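From: Merle Halliday
To: gripper-users list
Subject: Re: Lulari vs. Ekström fingers in sim, any opinions?

Hi all,

Great question, and good timing on my end, as I've had both finger sets loaded in the simulator since Wednesday and can't stop playing with them.

> We have a two-arm setup and need to pick fingers before we order
> anything. The Lulari pair looks nicer on paper but the Ekström pair
> has more written about it. Has anyone run them against each other on
> small, awkward objects? Also, is the Risberg controller worth the
> trouble, or should we stay with the default one?
>
> Tadach

Short version: Lulari for small stuff, Ekström for anything with flat sides, and yes, try the Risberg controller!

Longer version. I ran 600 grasp attempts, split evenly between the two finger sets, with the same household objects and the same start poses for both. I left out boxes because every gripper looks good on a box. What I wanted was the annoying shapes – things with a round part and a tall part, where the fingers have to commit to one or the other. On those the Lulari pair dropped 17 and the Ekström pair dropped 123. I reran it with a different seed because I didn't believe the gap, and it came out close to the same.

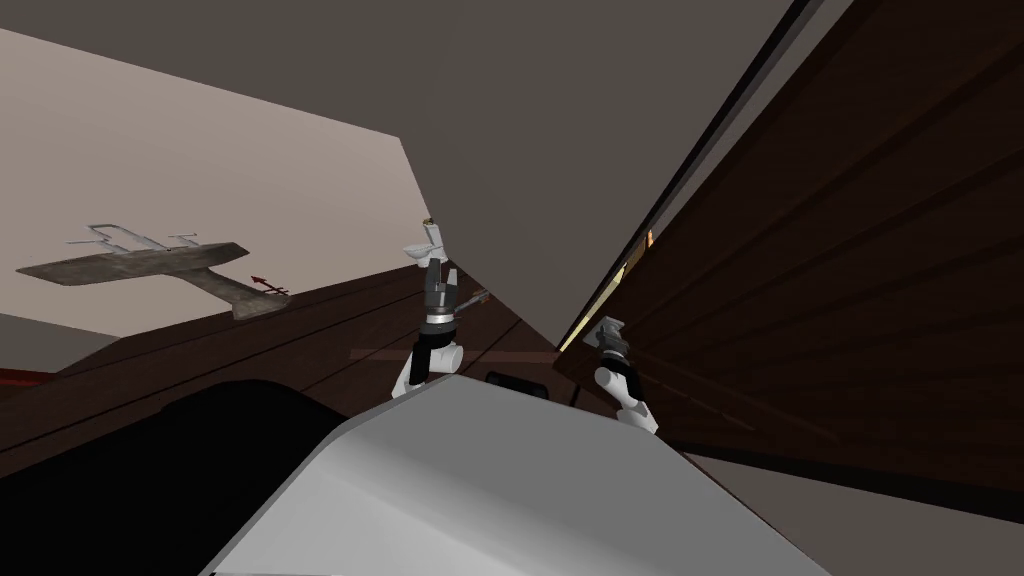

Most of the Ekström drops came from one thing. The fingers touch at slightly different times, the first contact gives the object a push, and by the time the second finger gets there the object has started to turn. If you slow the last part of the close way down, a lot of that goes away, but then your cycle gets long and you start to wonder why you bothered. The Lulari tips are softer in the contact model, so they forgive a lot more. Whether the real pads are that soft is a fair thing to ask, and I don't know yet.

On the controller: I went in a skeptic and came out a fan. The default one is fine for a single arm. With two arms sharing a workspace it gets timid and keeps stopping to replan (maddening to watch). The Risberg one keeps both wrists moving and just eases one out of the way. Setup took me most of a morning, and the sample config has the left and right joint limits swapped, so check that before you go hunting for bugs like I did. You'll also want at least 6 solver iterations or the fingers buzz when they close.

One more tip: put a camera view on the robot itself, looking out over the arms, and replay your failures from there. I had been using an overhead view and missed the turning problem completely. From the robot's side it was obvious in the first few clips.

I still want to try mixed fingers, Lulari on the left and Ekström on the right, and pass objects between them. If anybody has done handoffs with unmatched grippers, I'd love to hear how you set the friction values. Happy to send my object list and start poses to anyone who wants to rerun this with their own fingers.

Merle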